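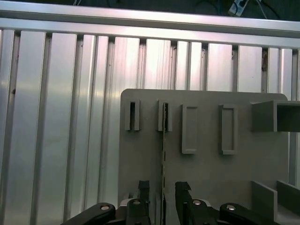
Slot board, wrist view, fingers open on either side of the rod.

Slot insertion from wrist camera only – our results so far

trimberg_ravi
Posted 3rd August

Hello all, and thanks to everyone who answered my long questions back in March. I promised I'd come back with results, so put the kettle on, this got longer than I meant it to.

The question Narayanan Arumugam and I wanted to answer was whether a policy trained on a plain gray slot board would carry over to a real computer board, using the wrist camera and nothing else. We collected 300 demonstrations on the fixtures and 18 on the motherboard. The way we went about it:

1. Record the fixture demos first, and change the tilt of the wrist as much as you can stand. Our early ones were all nearly level and the policy got very fussy about it. 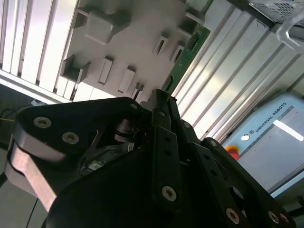 2. Train on the fixture demos alone until the validation loss goes flat.

3. Add the motherboard demos and train again at a lower learning rate, keeping the fixture data in the mix so it doesn't forget what it learned.

Fixture success was lovely, I'll admit I did a small dance. On the motherboard it was more of a mixed bag. There's so much more going on in the picture, what with the memory slots and the capacitors and all those wires, and the policy would sometimes drift off toward the wrong slot with great confidence.
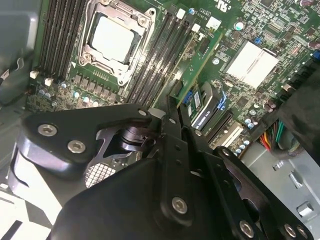 Adding the 18 real demos helped a good deal with that, though I wouldn't call it solved.

Ravindran Salian

modise_lab
Lovely write-up, Ravi, and I mean that kindly before I start grumbling! I don't think you can say it "carried over" if you needed real demos to get there. To me that's fine-tuning with a good head start. What happens if you train on the 18 alone? Without that number I can't tell what the other 300 bought you.

trimberg_ravi
Fair point, and I was hoping you'd be gentler :) We did run it, with 3 seeds, and it was poor on all of them. I should have put that in the first post. I still think "carried over" is all right, but I'll happily write "helped" in the report if it keeps the peace.

cellari_jo
I'm with Modise on the wording, but I'd worry more about the light. We had a policy that was a darling in the morning and hopeless after lunch, and it took us weeks to stop blaming the gripper. Did you record with the blinds closed, or just whenever? 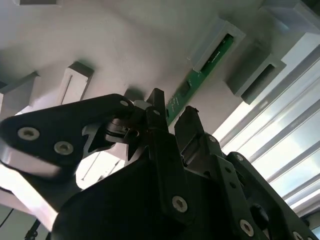

We ended up recording half our demos at one end of the day and half at the other, and that did more for us than any amount of color augmentation. Some people swear by augmentation, I know.

ravholm_bench
I'm one of those people! Random brightness and a bit of blur got us most of the way, and we had 700 demos, so re-recording was never going to happen. I do agree it struggles when a window washes out half the view – there's just nothing left there to brighten or darken.

trimberg_ravi
Whenever, I'm afraid. The time of day is in our logs, so Narayanan is going to split the failures by hour and I'll post the table in this thread once he has it. Modise, the seed results will go up with it.

modise_lab
Thank you, that's all I wanted. Please include the failed grasps as well as the failed insertions, if you kept them apart.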